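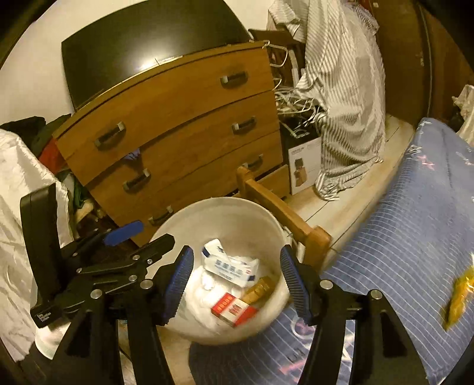 Home Shows Recaps Podcasts Forum Log in

So Flalton is getting a third season. The teaser went up in February and my feed has been one long scream since. I've watched it four times now and I'm going to be the grump about it.

First, the length. It runs 110 seconds and a good chunk of that is logos and the season two recap. What's left is a lighthouse, a door, a different door, and Commander Cestness looking over her shoulder. She looked over her shoulder in the last teaser too.

People are calling the second door "the Sornunitz door." Based on what? It's a door. The Sornunitz one had a wheel on it, go look at the season one finale. This has a handle.

Magdy Gaber is back as showrunner, and that's the part everybody treats as settled good news. He's the same guy who promised in the season one interviews that the radio signal had an answer and "we know what it is." Two seasons later the signal hasn't come up in over 200 minutes of screen time. I'd like to hear about the signal.

Bindu Annamalai joining the cast, fine, great. She was the best thing in that submarine show. But we get her for one line, "You're late, Commander," and half the forum has decided she's Cestness from the future. She could be a doctor. She could be the new cook. The teaser doesn't say.

Also the line is dubbed in from somewhere else. Watch her mouth. She's not talking in that shot.

Someone in my replies says Saulius Adomaitis told a convention crowd his character is "really dead this time." He said that after season one, and he was back by episode 2. I'll believe it when they recast the bunk.

On the budget talk: I keep reading that the new season "looks like a movie." The lighthouse exterior is the season two exterior with fog on it. Same broken railing, same gull on the roof. I like the gull. I'm only saying I've seen that gull.

The music is the one thing I have no complaint with. Myroslav Prokopenko slowed the main theme way down and took out the drums, and the bit under the title card gave me chills both on headphones and on my terrible kitchen speaker.

Then again he also scored the season two teaser, and I got chills from that one, and then we spent three episodes at a trial about a boat license.

No date either. "Coming soon" could be summer, could be next year. Aigars Laur posted a picture of a script cover with the title blacked out and people are counting the letters under the marker — please go outside.

Will I watch? Yeah, the night it drops. Pärn better be in it. He's in the cast list and there's not one shot of him in the teaser, and if they wrote out the only character who ever asks a normal question I'm done.

Okay, someone sent me a brightened screenshot of the door. There might be a wheel. It's very dark. I still say handle.

Print E-mail this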